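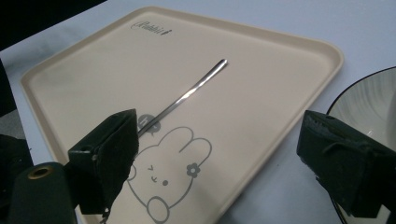 4.2 Fitting the Lendum bilge pump switch

Applies to Skulby day boats from hull number 246 onwards. For earlier hulls, use the Mahrous bracket and follow section 4.3.

CAUTION: Turn the battery isolator to OFF before lifting the cabin sole.

1. Lift the sole panel and wipe the bilge well clean.
2. Place the switch base on the centreline, with the float arm pointing aft. The arm must swing freely through its full travel.
3. Mark and drill two pilot holes in the mounting pad, 11 mm deep. Do not drill into the hull laminate.
4. Bed the base on marine sealant and tighten the screws by hand.
5. Join the brown lead to the pump positive and the red lead to the fused supply. Use heat-shrink connectors and clip the cable every 339 mm, above the normal water level.
6. Turn the isolator to ON. Raise the float by hand. The pump should start at once and stop when the float is lowered.

Note: Do not run the pump dry for more than 4 seconds.

If the pump does not start, check the fuse, then the polarity at the Lorkier panel (see 7.1).

Section revised November, P. Ibarra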